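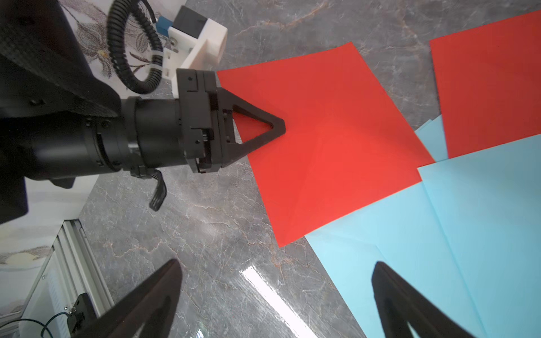
*Red paper square on a gray marble tabletop, creases showing.*

# Trunidard Stone & Grout Machine: my rental page

Hi, and welcome! I clean stone and tile floors for a living in and around Sandeldale, and when I'm not using my second machine I rent it out. Enough people have called me with the same questions that I finally sat down and wrote everything out on one page. Updated Jun 9, 2018, with the new pad sizes.

## What it is

The Trunidard is a low-speed floor machine with a solution tank on the handle. It scrubs stone, ceramic and porcelain, and with the right pads it'll put a decent shine back on marble that's gone dull from foot traffic. I bought my first one used, ran it hard, and liked it so much I bought another (my back has never forgiven me for hauling the old one up and down stairs — this one comes apart in two pieces, thank goodness).

It's a slow machine and I love that about it. Fast ones sling slurry up your baseboards and you spend the afternoon wiping paint. With this one you can wear decent shoes.

## What comes with it

- The machine, with a long cord on a hook
- 2 pad drivers, one for scrubbing and one for polishing
- A stiff nylon grout brush
- A splash skirt (please put it on, even if you think you don't need it)
- A bottle of Erau neutral stone cleaner, enough for a kitchen and a hallway
- My printed instruction sheet, laminated, with coffee on it

Pads are extra, as they wear out. I keep white, red and brown on the shelf. If you aren't sure which one you want, you want white. Start there, do a patch by the back door, let it dry overnight and look at it in the morning with the lights off and the blinds open.

## What it's good at

Kitchen floors with years of mop water in the grout. Entryways. Bathrooms, if yours is big enough to turn around in. I did a church hall in November with this exact machine, all terrazzo, and the tank held up fine with a refill every couple of rows.

It also does slate, but go easy on the water and stay off any flaky spots. I've seen a whole layer lift up like pie crust!

## What it won't do

It won't fix etching on its own. If somebody left a cut lemon on your marble and there's a pale ring, that's the surface of the stone itself, and scrubbing only gets you a very clean pale ring. You need polishing powder for that, and some patience, and I'd really like you to call me first so we can talk it through.

It won't take out cracks or lippage (where one tile sits higher than the next one). And it's strictly a floor machine. I had a customer ask about lifting it onto a kitchen island. Please don't. For counters and tabletops I have a little Geraghty hand polisher that rents separately, and it's much kinder to your stone and your wrists.

## A few words on cleaners

No vinegar on marble, limestone or travertine. I know your aunt swears by it. It's an acid, it eats the polish, and I make a good part of my living fixing what it does. Same goes for most bathroom sprays, so read the label. The Erau stuff I send along is plain neutral cleaner and smells like not much of anything.

If your floor was sealed in the last few years, one good scrub shouldn't hurt it, but drip some water on it afterward. If the drops soak in and leave a dark spot, it's time to seal again. I sell sealer by the quart.

## Specs, for those who like specs

| | |
|---|---|
| Pad size | 20 inches |
| Power | Regular household outlet, grounded |
| Tank | On the handle, lifts off for filling |
| Transport | Breaks down into 2 pieces |
| To buy from me, used | $232 |

Yes, that last line is right, I'm selling one. It's my older Trunidard, the one that doesn't come apart. The paint is scuffed and the wheels squeak, but the motor is strong and I put a new cord on it. Comes with the grout brush and whatever white pads I have open.

## Picking it up

Pickup is from my shop in Sandeldale, behind the tire place. Bring something with a flat bed or fold your seats down. I'll walk you through the switch and the handle lock before you go, and I'll make you try it on my own floor — everybody lets it run away from them the first time, me included. Lower the handle and it goes left, raise it and it goes right.

Bring it back with the tank empty and the cord wiped. Used pads can stay with you or go in my trash barrel by the door. Call or text to check dates, and leave a message if I don't pick up, I'm probably on my knees in somebody's shower.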